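Print this page | E-mail this page
Shares: 28 | Comments: 2

Join us at the Fladeck Toy Library: part-time lending assistant wanted

We're growing, and we need another pair of hands at the desk! The Fladeck Toy Library lends toys, puzzles and games to families all over the Prutano neighborhood, and we're looking for somebody friendly and organized to work 28 hours a week with us, starting in February.

If you've never used a toy library, it works like a book library but with more rattling. Families join, borrow what they like, and bring it back when the kids are ready for something else. We have 2,000 items on the shelves and 200 member families, and on a busy morning it feels as if all of them have come at once (we love those mornings).

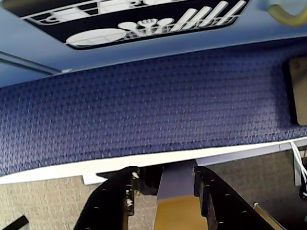
The job is a real mix. You'll check items in and out, help parents who have no idea what to get for a two-year-old who already owns everything, and wipe down returns before they go back on the shelf. You'll also do a good deal of hunting for missing pieces. Puzzles come home one short all the time, and we keep a drawer of odd parts that has saved many a jigsaw. Saturday-style crowds can turn up on any day when it rains, so it helps if noise doesn't bother you.

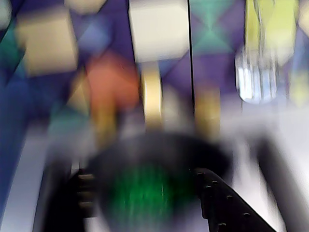 Lending and Returns, Fladeck Toy Library

You'd be joining a small team that shares everything, including the vacuuming. We use a catalog program called Stasari for loans and reminders. No need to know it already, we'll teach you, and most people get the hang of it in their first week.

What we'd like you to bring:

- Experience with young children, paid or not
- Comfort with a computer and a phone that rings a lot
- Able to lift storage bins and get down on the floor
- A second language is a big plus

No degree needed. Hours are mostly mornings, with one late shift that ends at 7 p.m.
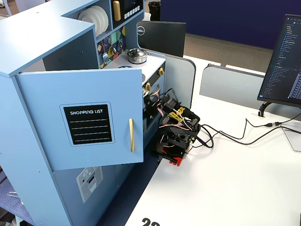 Tseng wrote to us that the desk is the best part of the visit: "My son picks the toy, but I come for the advice. They remembered what we'd borrowed last time and what he got bored with, and sent us home with something he played with for weeks."

We'd love to have more letters like that, and you could be the reason for them! 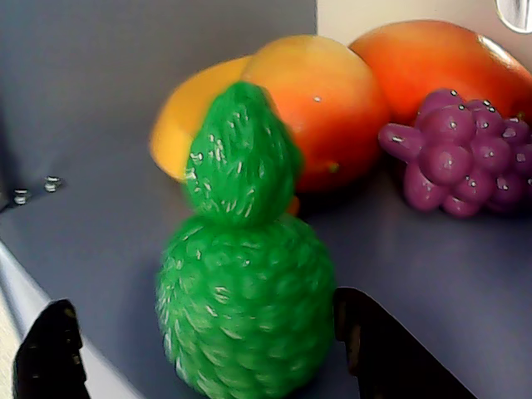
Pineapple, green plastic

To apply, send a short letter and a list of past jobs to the library desk, or drop them off in person any time after 10 a.m. Tell us about a toy you loved as a kid, too. We read every one of those out loud at lunch. Interviews are informal and include an hour at the desk so you can see how it feels, and that hour is paid.

Please let us know if you need any changes to the space or the schedule to take part.

Last updated: February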